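다큐멘터리 「등대지기의 방」(가제) 제작 중간보고
수신: Astier 재단 장편 다큐멘터리 지원 담당
제작: Flastis 필름

안녕하세요. 지난 보고 이후 촬영이 예상보다 훨씬 잘 풀려서, 이번에는 드릴 말씀이 꽤 많습니다. 2차 현지 촬영을 마쳤고 가편집도 시작했습니다. 예산 집행 내역은 별도 표로 보내 드렸으니 여기서는 작품 이야기를 주로 적겠습니다.

1. 촬영 진행

2차 촬영은 7월에 Flatholm에서 했습니다. 주인공 Panagiotis Kontogiannis 씨는 올해 여든두 살이고, 은퇴한 선박 무선사입니다. 본채 부엌에서 여전히 매일 저녁 일곱 시에 무전기를 켜고 일지를 씁니다. 1차 때는 카메라 앞에서 말을 아끼셨는데 이번에는 첫날부터 먼저 의자를 끌어다 앉으시더니, 배를 타던 시절 이야기를 두 시간 가까이 들려주셨습니다. 촬영감독도 저도 배터리 가는 걸 잊을 뻔했어요!

현장에 머문 기간은 20일입니다. 그중 사흘은 바람 때문에 배가 뜨지 않아 보급을 못 받았지만, 덕분에 계획에 없던 실내 장면을 많이 얻었습니다. 라디오 일기예보를 들으며 빵을 굽는 장면, 낡은 해도를 펴 놓고 혼자 중얼거리는 장면은 가편집본에서 이미 자리를 잡았습니다. 특히 해도 장면은 처음 기획서에는 한 줄도 없던 것인데, 지금은 1부의 끝을 여기에 둘까 고민하고 있습니다.

2. 자료와 일지

이번 촬영의 가장 큰 수확은 일지입니다. Kontogiannis 씨가 섬에 들어온 뒤로 쓴 일지가 창고 궤짝에 그대로 남아 있었고, 본인 허락을 받아 모두 스캔했습니다. 총 3,787쪽입니다. 날씨와 교신 기록이 대부분이지만 사이사이에 딸에게 쓰다 만 편지, 염소 이름 후보, 육지에서 온 손님에 대한 짤막한 불평이 섞여 있습니다. 손님 불평은 정말 재미있어서 내레이션에 꼭 쓰고 싶습니다.
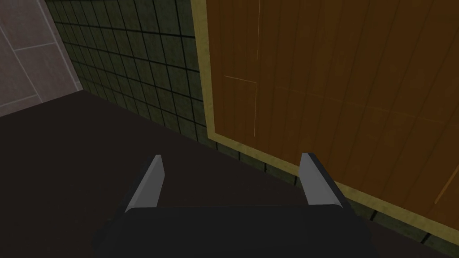 일지 판독은 Andreadis 번역실에 맡겼습니다. 그리스어와 영어가 한 문장 안에서 섞이는 데다 무선사들이 쓰던 약어가 많아 속도가 나지 않았는데, 약어표를 따로 만든 다음부터는 한결 빨라졌습니다. 지금까지 앞쪽 절반을 읽었고, 편집에 쓸 만한 대목에는 모두 표시를 해 두었습니다. 남은 절반은 중간 상영 전까지 마칠 생각입니다.

3. 이야기의 방향

기획 단계에서는 ‘왜 혼자 사는가’라는 질문이 중심이었습니다. 그런데 현지에서 지내 보니 이 질문이 조금 게으르다는 생각이 들었습니다. Kontogiannis 씨는 매일 저녁 누군가와 교신을 하고, 배가 들어오는 날이면 선장에게 줄 치즈를 꼭 챙깁니다. 그분 말로는 “사람이 싫어서 온 게 아니라 조용한 데서 듣고 싶어서 왔다”고 하시더군요. 이 한마디를 듣고 나서 편집 구성을 다시 짰고, 지금은 교신 장면이 영화 전체의 뼈대가 됩니다.

딸과의 관계는 아직 조심스럽습니다. 따님은 전화 인터뷰에는 응하셨지만 얼굴이 나오는 것은 원하지 않으십니다. 그 뜻을 그대로 따르기로 했고, 목소리만 쓰는 방식을 음향감독과 시험해 보고 있습니다. 첫 시험본을 들었는데 무전기 잡음 사이로 목소리가 들어오는 느낌이 무척 좋습니다.

4. 어려운 점

교신 상대방의 음성 사용 동의가 늦어지고 있습니다. 저녁 교신에 자주 등장하는 분들 가운데 아직 일곱 분에게서 답을 받지 못했습니다. 끝내 동의를 못 받는 경우에는 음성을 빼고 Kontogiannis 씨 쪽 말만 남기려 합니다. 편집감독 의견으로는 그쪽이 더 나을 수도 있다고 합니다.

배편 비용도 예상보다 많이 들었습니다. 결항으로 배를 다시 부르면서 운송비 항목을 초과했고, 숙박비에서 남은 금액으로 메웠습니다. 전체 예산에는 변동이 없습니다.

5. 다음 일정

겨울 촬영을 한 번 더 하고 싶습니다. 섬의 겨울 저녁이 꼭 필요하고, Kontogiannis 씨도 “여름만 찍고 가면 거짓말”이라며 다시 오라고 하셨습니다. 인원은 세 명으로 줄이고 체류는 약 7일로 잡았습니다. 그 전에 1부 가편집본을 보내 드릴 테니 수요일 정기 통화 때 의견을 들려주시면 큰 도움이 되겠습니다.

음악은 아직 정하지 못했습니다. 작곡가 두 분의 데모를 가편집본과 함께 링크로 보내 드리겠습니다.

Flastis 필름 제작팀 드림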